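Bottle conditioning a strong dark ale

These steps assume 21 liters of finished beer at final gravity. Check gravity on two mornings in a row. If the readings differ, wait.

1. Prepare the yeast
A beer above nine percent alcohol leaves tired yeast behind. Rehydrate a fresh dose of a neutral strain such as Nimri in boiled, cooled water. Let it stand for 25 minutes, then swirl.

2. Make the priming solution
Weigh the sugar on a scale – cups are not accurate enough. Dissolve it in a little water, boil for five minutes and cover. 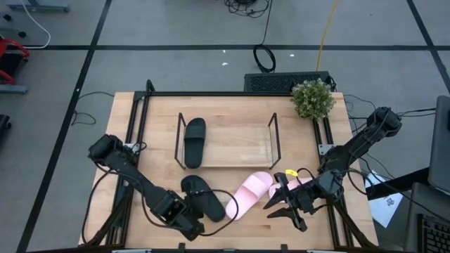

3. Combine and fill
Pour the solution into the bottling bucket and siphon the beer onto it. Keep the hose outlet under the surface to limit oxygen pickup. Add the yeast and stir slowly with a sanitized spoon. Fill heavy bottles, leaving an inch of headspace, and cap.

4. Condition
Store upright in a warm room for three weeks. Chill one bottle for 48 hours and open it. If it pours flat, give the batch another two weeks. Move the rest to a cellar once carbonation is right. A batch bottled in December should be ready to drink by summer.

Recipe notes: Mehrangiz Shahbazi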